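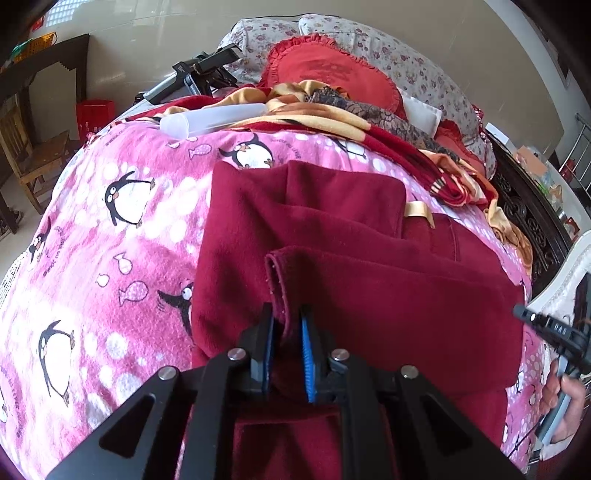 Hand-held gripper on the folded edge of a red fleece blanket.

Jotberg open day: frequently asked questions

The next Jotberg open day is on a Saturday in August at the Martens building in Stikthorpe. Visitors can watch bedding being handled with hand-held grippers and then have a go themselves. Please read the answers on this page before you write to us.

General

Do I have to book?
Yes. Each session takes 15 people and we cannot let in anyone who is not on the list. Booking is through the Martens front office, by phone or at the desk. Places are free.

How long is a session?
It lasts 40 minutes. The first half is a demonstration and the second half is for trying the grippers. The talk by Gerrit Timmermans is separate and you can go to it without attending a session.

Where do I park?
Use the Falport Road side. The yard at the back is kept clear for deliveries. The 67 bus stops opposite the main door.

Can children come?
Yes, from the age of eight, with an adult. Children under eight can watch the demonstration but may not use the grippers.

Is the building accessible?
The demonstration room is on the ground floor and has a wide door. The talk is upstairs and there is a lift. Tell Roos Aerts at the front office if you need a seat near the front.

What you will see

Is there a robot?
There is a robot arm in the workshop and you can look at it through the glass. It will be switched off. The demonstration is done by people holding grippers of the same pattern as the one on the arm.

Why do people do the work by hand?
We record how a person picks up, turns and folds cloth using only two fingers on each side. The recordings are used later to train the arm. A person can get through many folds in a morning and can deal with a bad grip straight away. So far we have 1,000 recordings of bedding.

Why blankets?
Cloth changes shape each time it is touched, so it makes a hard test. Fleece is thick and easy to pinch. Satin slides. We also like to use patterned covers, and the pink one with the penguins gets asked about a lot. It was bought by Wilma Verhoeven and we do not know where you can get one.

Is the bed tidied first?
No. Cushions, pillows and throws are left on it, as they would be in a house. A cloth may be bunched up when it is gripped, and the person then has to decide whether to let go and start again or carry on.
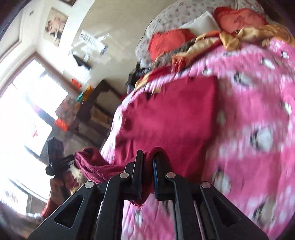
Trying the grippers

Are they heavy?
Most people manage well for ten minutes or so. After that the wrist gets tired. You may put the gripper down at any time.

How do I close the fingers?
Squeeze the handle. Let go slowly and the fingers open again. Please keep your other hand away from the linkage, as the arms can nip.

What should I try first?
Start with one layer of a thick cloth laid flat. Bring the pads down on either side of a raised edge, close them, and lift a little way before you pull. Folding in half is harder than it sounds with one gripper and easier with two.

Will I be recorded?
Only if you sign the form. The camera on the gripper records what is in front of it, so hands and sleeves may be in view. You can use a gripper with the camera off if you prefer.
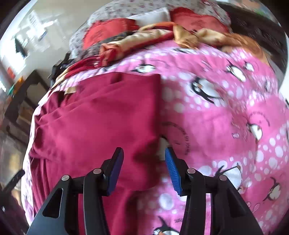 By Banafsheh Azimi, Jotberg project
Page updated 04/07/2019

More about the pads and the recordings

What are the pads for?
The blue pads have ridges across them, which help to hold cloth. We change them when the ridges wear down. Old pads are on the table by the door and you may take one home.

Can two cloths be picked up by mistake?
Yes, this happens often where one cloth lies over the edge of another. We keep those recordings as well and mark them.

Can a school or a company get its own visit?
Schools can, on weekdays in term time. Write to Jeanine Van Acker with the size of the group and two possible dates. We do not have the staff for company visits at present.

Can I take photographs?
Yes, in the demonstration room. No photographs in the workshop, please.

Who do I ask if my question is not here?
Ring the Martens front office between nine and four and ask for Roos Aerts.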